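Somley

Somley is a market village on the north bank of the River Korkik. It had 1,903 residents at the last census, up from 1,378 a generation earlier. Most of the growth came from new housing on the former brickworks site, east of the church.

The village grew up beside a ford, which was replaced by a stone bridge of six arches. Two of the arches were rebuilt after flooding one March, and the newer stone is paler than the rest. Clay was dug in the fields to the east until the brickworks closed.

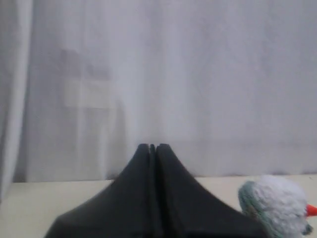
The main employers today are the Benjelloun bakery, the primary school and a small group of workshops on Mill Lane. Bus route 29 runs to Plinano, the nearest town with a railway station. The last bus back leaves at 6.40 pm.

A market is held in the square every week except in January. The parish history by Natália Patrício covers the village up to the closing of the brickworks. Ashraful Sivakumar later added a chapter on the bridge and a list of field names.

See also: River Korkik; Plinano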